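Otlow extends two-armed packing cells at Flukthorpe after six-month trial

FLUKTHORPE, 26 May 2024. Otlow, the tableware and kitchen goods firm, is to extend its use of two-armed robots in the packing hall at Flukthorpe after a trial that began in November. The site employs 273 people. No jobs will be lost as a result of the change, and the company has put that in writing to all staff.

The robots were supplied by Głowacki and take over the first step at the packing bench, in which each piece is picked up, turned and set down ready for wrapping. Packers on a full shift have until now done this by hand. It is the part of the job most often named in reports of sore wrists and shoulders, and it was the first item raised when the company asked the hall what it would hand over to a machine.

Wrapping, boxing and the final check stay with people. So does any order with mixed sizes, which the robots do not yet handle well enough.
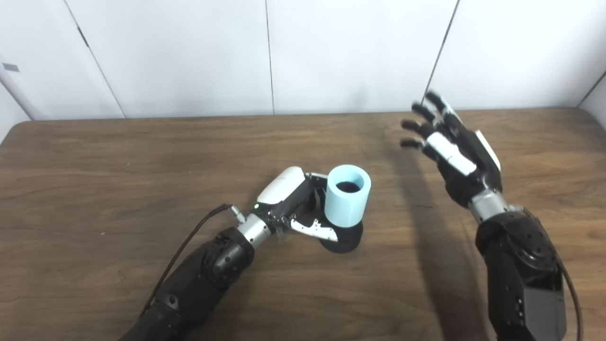
One of the two-armed robots at work with a light blue piece held in its left hand.

Under the new arrangement, each packer on the robot benches will spend part of the shift looking after a cell and the rest on checking and boxing. Looking after a cell means loading trays, clearing stoppages and deciding when a piece should be taken out of the run. Staff who do this work have moved up one pay grade, backdated to the start of the trial.

Training takes 30 hours, all of it in paid time, and is given on site by packers who worked on the trial together with a Głowacki engineer. Places are open to everyone in the hall, including those on part-time and evening contracts. People who would prefer to stay on the hand benches can do so.

Irena Domański, packing hall manager at Flukthorpe, said: "The first weeks were slow. We had cells stopping several times a shift and people were rightly fed up with it. Most of what we changed after that came from the packers, such as where the trays sit and how high the benches are. I would not want to put a cell in anywhere else without asking the people on that bench first."

The trial also led to changes in the shift pattern. Breaks on the robot benches are now staggered so that a cell is never left without someone trained to stop it, and the handover between shifts has been made ten minutes longer.

Otlow will bring the number of cells at Flukthorpe to 6 by November. A decision on its second site, at Ponstead, will be taken after that, following talks with staff there.

Notes to editors

Otlow makes and packs cups, bowls and storage jars for shops and caterers. Its sites are at Flukthorpe and Ponstead.

Visits to the packing hall can be arranged through the Otlow press office.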